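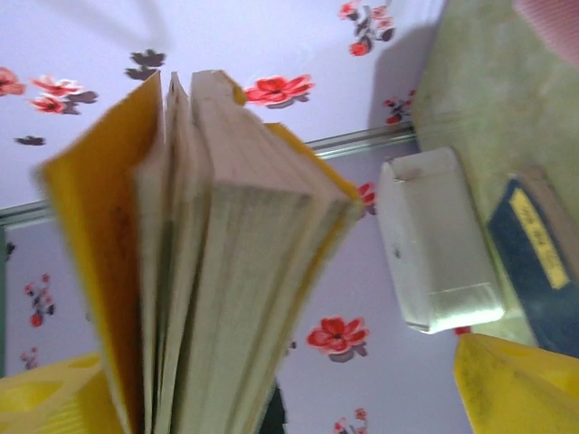
School Bag and Reading Corner Safety Check
Stovby after-school room, 26 October 2026
Checked by: Hiu-tung Kwok
Comments read by: Kwok-wai Kan

Ratings are OK, WATCH or FIX. I have left out the old "good" rating. Last May half the sheet came back marked "good" with no comment, and I don't believe anyone looked.

1. Books

1.1 Covers attached, no staples or wire showing. OK
Yellow-covered book: corners bent and worn, paper edges curled. The catalog calls this binding "classroom tough." I have my doubts. Worn corners don't hurt anybody, so it passes.

1.2 Pages held in the spine. WATCH
I was told all the books were gone through over the summer. No list was kept, so I am treating that as a no. Tug each one gently before it goes back on the shelf.

2. Walls and floor

2.1 Wallpaper flat, no lifted corners at child height. OK
The floral paper was sold to us as wipe-clean. Wiped one patch with a damp cloth. It survived one wipe, which is all I can vouch for.

2.2 Floor mat lies flat, edges don't catch a shoe. OK
Walked it twice in socks and once in shoes.

2.3 Small items off the mat before bags are opened. FIX
Bottles and little packets get left along the right side. The rule sheet says "cleared at all times." It plainly isn't being followed, and making the letters bigger won't change that.

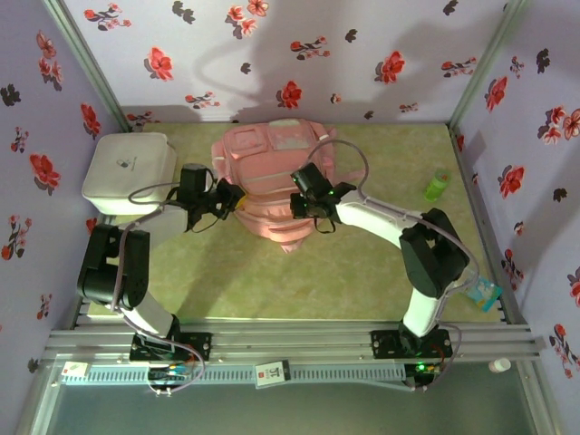

Items 2.2 and 2.3: backpack toward the back of the mat, green bottle and small packet on the right.

2.4 Bottles capped and labeled. WATCH
Caps on when I went around. Labels I want to see again, because "everyone knows what's in it" is not a label.

3. Backpack, pink

3.1 Zippers run full length without snagging. OK
Front pockets opened and closed seven times each. The Odasska leaflet promises far more than that – I stopped when my thumb got sore.

3.2 Straps and loose tails. WATCH
Anything hanging from the lower end can catch on a chair leg. Tuck it in or trim it. Chiang says it has never caught on anything. Fine, but this is the first time we have written it down either way. 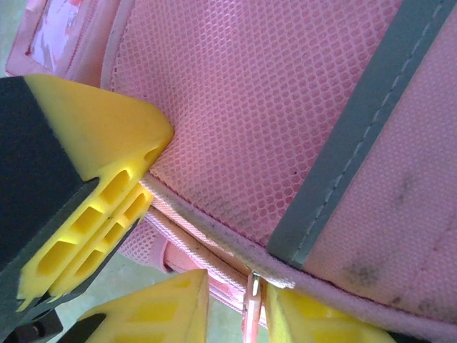

3.3 Mesh panel, no holes or pulled threads. OK
A few faint darker marks and specks, more of them near the lower edge. Could be dirt, could be wear. Marked OK for safety only. I would not call it clean.

3.4 Seam piping below the mesh. OK
Ran a fingernail along it and nothing lifted. Check again after washing, whatever the care tag says.

3.5 Loaded weight. FIX
The form asks for this and gives us no scale. Last term's entries all read "acceptable," which is a guess. I have left the box blank until Celtora sends the scale we ordered.

4. Follow-up

Open: 2.3, 3.5
Look again: 1.2, 2.4, 3.2

K. Kan's note: agree on the scale. Don't trim the strap before the family has been asked.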